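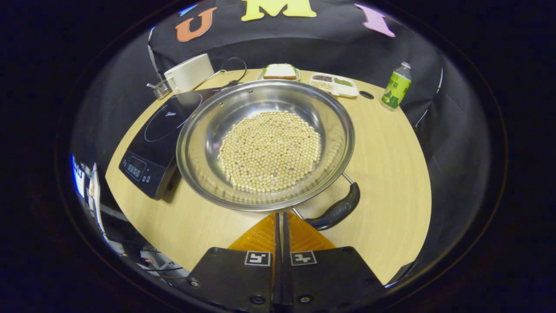 You have to pick through them dry, Zoila Lozano told me over the phone, every last one, and if I thought I could just dump them in water and walk away then I might as well go buy my soy milk at the gas station like everybody else in Todville.

I said I'd already picked through them.

"With your glasses on?"

I went and got my glasses.

I should back up. My aunt Nélida ran the breakfast counter at Stustport for longer than I've been able to drive, and the one thing people came for (besides the gossip, and a seat out of the wind) was her soy milk. Hot, in a paper cup, with a little salt if you were a ferry person and sugar if you were anybody else. When she moved out west to be near my cousin she left me the pan, the strainer and a five-pound bag of beans, and she did not leave me a recipe. I asked for one. She said, "You watched me do it." I did watch her! I was nine and I was watching for the part where she gave me the first cup.

So now it was May, the counter was opening back up under Segundo Yupanqui, and he had put a sign in the window that said NÉLIDA'S SOY MILK IS BACK before he'd asked a single person whether it was. I found out from the sign. I walked in to yell at him and walked out having agreed to bring a test batch the next morning at seven, and I still couldn't tell you how he did that. He gave me a muffin, I remember that much.

Zoila was the only one who'd worked next to my aunt, so Zoila got the phone call. She picked up on the first ring and I don't think she said hello.

I put her on speaker and poured the beans into the pan, the big steel one with the black handle, and they slid into the middle and sat there in a heap looking like nothing much. Have you ever really looked at dry soybeans? They're about the color of an old piano key. I pushed them around with one finger. I found a pebble! I was so proud of that pebble. I told Zoila and she said there were usually two.

There were two.

"Okay," she said. "Now what else have you got out?"

I told her I had the cooktop, and the strainer, and a tray with other grains in it, dark ones and green ones and some pale ones, on account of my aunt sometimes threw in a handful of something and I couldn't remember which something.

Long silence. I could hear her television.

"Who told you she threw in a handful?"

"I saw her."

"You saw her feeding the pigeons," Zoila said.

I want to say in my own defense that the pigeon bucket and the bean bucket were right next to each other. They were the same bucket, basically, from the same store, both with the Deromik label half peeled off. Anyone could have made that mistake and gone on making it for thirty years. I slid the tray to the back of the table with as much dignity as I could and ate some bread.

Then we got to the soaking, and that's where we fought. Zoila said overnight, cold water, three fingers deep over the beans. I said whose fingers. She said regular fingers. I said my aunt had tiny hands, you remember, she bought children's gloves, so were we talking about her three fingers or Zoila's three fingers, and Zoila said in all her life she had never been asked such a thing and hung up on me.

I stood there. The beans stood there. I did what I always do when somebody hangs up on me, I cleaned something (the strainer, which was clean).

She called back in nearly five minutes. "Your aunt's," she said. "It was your aunt's fingers. I always put too much and she'd pour some off when she thought I was at the register."

"You knew she did that?"

"I knew. I kept putting too much, though. I liked that she fixed it."

And then neither of us said anything for a bit, and her television was selling somebody a mattress.

I measured the water with my own hand laid sideways, then took some back out until it looked smaller. That's the recipe, if you've been waiting for it. I wrote it on the back of an envelope from Rácz, the dentist, and stuck it on the fridge.

The alarm went at four. The beans had swelled up so much in the night that I laughed out loud, by myself, in my socks. I ground them and strained them and stood over the pot stirring and stirring with Zoila on speaker again, and every time I slowed down she said "don't slow down," and I have no idea how she could tell. It foamed up once and I screamed. She told me my aunt used to scream too. I'm choosing to believe that.

I got to the counter at ten past seven with the whole batch wrapped in a beach towel on the passenger seat, belted in. Segundo was out front with his arms crossed, looking at the sign. He'd already had people asking. He poured himself a cup, smelled it, drank half of it standing up, and looked out at the water for a while.

"It's a little thin," he said.

I called Zoila from the parking lot to tell her.

"Good," she said. "It was always thin. What did he put in it?"

"Salt."

"Hm," she said, and wanted to know if I had enough beans left for tomorrow, and whether I was going to wear my glasses this time.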